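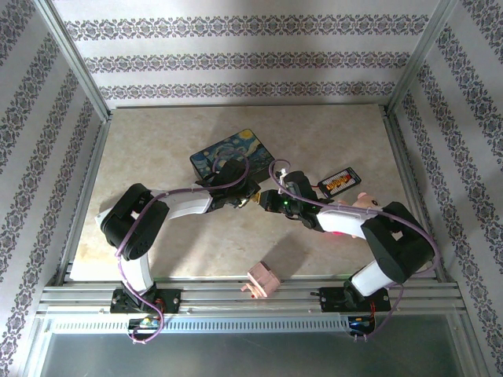
Hanging Patterned Paper in a Small Space

A wide stripe or a banded damask looks good on a long wall. In a closet, a powder room or the back of a display cabinet it shows every mistake, and the eye is never far from a corner. I have papered a good many small spaces and these are the notes I keep going back to.

Start at the back

Hang the back wall first and work out to both sides. If the bands run horizontally, pick one band and draw a level line for its lower edge across all three walls before you open the paste. Don't measure up from the floor. Floors slope, and a band that follows a sloping floor looks wrong at eye level.

Corners

Never fold a full-width sheet around an inside corner. Cut it so it wraps by 1/8 inch, then hang the offcut on the next wall, matched to the band and set plumb. If the corner will get a metal trim or a post, fit that last and you can be less fussy with the cut.
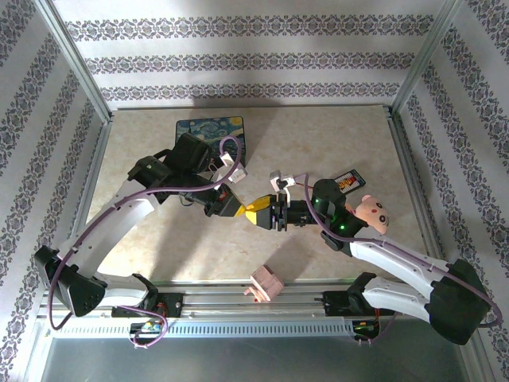 Bands carried across the back and side walls, with aluminum posts at the rear corners.

Which paste

I used Ruton ready-mixed for years. It is fine on vinyl but grabs too fast on thin paper, and in August it skinned over in the tray before I finished a wall. Now I use Plesura powder and mix it a little thinner than the box says. Let each strip rest, folded paste to paste, for the time printed on the roll label. Use the same time for every strip or they will stretch by different amounts and the pattern won't meet.

Over plastic or metal

Paper will not hold on bare melamine or painted metal. Sand it dull, wipe it down, and brush on one coat of bonding primer. Plistix worked for me on an old cabinet. Leave it overnight.

Trimming

Change the blade every two strips. Damp paper tears with a dull one. Hold a wide putty knife against the wall and cut along it — a plastic smoother is too soft and the blade will wander into it.

Marks and cleaning

Wipe paste off trim while it is wet. Dried paste on aluminum comes up with warm water and a soft cloth left on it for a few minutes. No scouring pads.

Leftovers

Write the batch number on the back of the spare roll. My hallway is Paju batch 534, and the store could only offer me 206 when I ran short. The gray was a shade off. I put it behind the door.

Boonsong Chaiyaporn
Last updated December 29, 2019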